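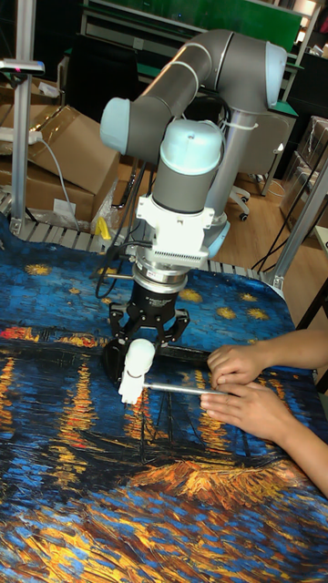

The hand-guard threshold is what sold our lab on Plander, according to one customer comment left on this page: before it, every contact task needed its own stop logic, written by whoever had set up the task, and no two versions agreed on what counted as a bump.

Plander 4
Contact-aware motion planning and control for collaborative arms
Developed by Storholm

Overview

Plander plans and executes arm motion for tasks where the tool, the part and a person may be in contact at the same time. It takes joint states, wrist force readings and gripper position as input and sends joint targets to the arm controller at 500 Hz. Typical uses are part holding, guided insertion, assisted assembly and recording of contact forces while an operator applies a load by hand or with a tool.

The package consists of three programs: the planner, the controller and the log viewer. They run on one Linux computer or on two. The planner does not need a real-time kernel. The controller does.

Planner

The planner searches for a collision-free path to the contact pose and then switches to a guarded approach. Approach direction, speed and stop force are set per task. A path request returns either a complete path or an error code with the first blocked joint position. Partial paths are not returned.

Cell geometry is loaded from a mesh file or built from boxes and cylinders in the editor. Frame bars and posts should be entered even when they seem out of reach. Elbow positions chosen by the planner will differ from those an operator would teach by hand.

Cables are modeled as a padding zone fixed to the wrist. The default zone is a cylinder. It can be replaced by any convex shape.

Controller

Four modes are available:

Position: follows the planned path. Stops on any force above the guard threshold.
Guarded: moves along one axis until the set force is reached, then holds.
Compliant: holds a pose with stiffness set for each axis. External loads move the tool and it returns when they are removed.
Hold and log: keeps the grip and pose, records all channels and makes no correction below the guard threshold.

Mode changes happen at the end of a control cycle. Stiffness is ramped over the time set in ramp_ms. Setting ramp_ms to zero is permitted only when the arm is in position mode and at rest.

The guard threshold is a software limit. It does not replace the safety functions of the arm, and a risk assessment of the complete cell is still required.

Force input

Wrist readings are corrected for tool weight and bias. Tool weight is identified by a routine that moves the wrist through a series of poses with the gripper empty. Run it again after any change to the gripper, fingers, adapter or cable routing. A cable bundle that pulls on the wrist shows up as a bias that varies with orientation, and the routine reports it as residual error.

Bias alone can be reset from the task script with zero_force(). Do not call it while the part is touched or supported from outside.

Perception (optional)

The Skarkier module adds part pose estimation from a fixed depth camera. It needs a mesh of the part and returns a pose with a confidence value. Patterned or shiny backgrounds lower the confidence for small parts. The minimum value accepted by the planner is set with pose_min_conf. Masking by work area is supported, masking by color is not.

Skarkier does not track hands. Regions where an operator works should be entered as slow zones.

Log viewer

Logs contain joint positions, commanded and measured force, gripper width, mode and event codes on one time base. Export is to CSV or to the Lachance binary format. Lachance readers for Python and C++ are included in the installer.

Requirements

Processor: 64-bit, four cores for the planner, two further cores reserved for the controller
Memory: 8 GB, or 16 GB with Skarkier
Disk: 2,216 MB for the full installation, 732 MB for the controller alone
Network: wired, dedicated port to the arm controller
Arm interface: external joint position control at the full control rate

Changes in version 4

Guarded moves can be queued.
The editor warns when a slow zone overlaps the home position.
Log files are closed correctly after an emergency stop.
The old script command soft_hold has been removed. Use compliant mode with equal stiffness on all axes.

Known issues

Gripper width is logged at a lower rate than the other channels and appears stepped in the viewer. Projects saved before version 3 must be opened and saved once in version 3 before import.

Licensing

Single cell, planner and controller: $1,670 per year
Skarkier module: price on request
Log viewer: no charge

Licenses are tied to the controller computer and can be moved twice in a license year. Version 3 receives fixes until December.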